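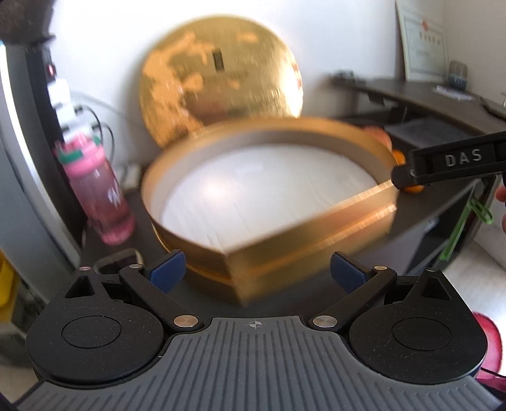 Ginette Hamel on gift boxes, fruit and keeping the lid

Ginette Hamel has packed gift boxes in Kasville for six years, most of them at a desk pushed up against a white wall. She likes gold ones best.

"People keep a gold box," she said. "They put buttons in it, or letters."

The base with the pleated-looking white lining is a favorite of hers. She stands the round lid upright behind it while she works. "Flat on the desk, it gets scratched. I learned that in my first August."

Fruit is her usual filler, small oranges above all. She packed 370 boxes last year and expects fewer this time.

Does she wrap each piece? "The soft ones, yes. Oranges can look after themselves."

Her partner in the business, Taras Nazarenko, would like to switch to plain cardboard. Hamel has asked him to wait until the gold stock runs out.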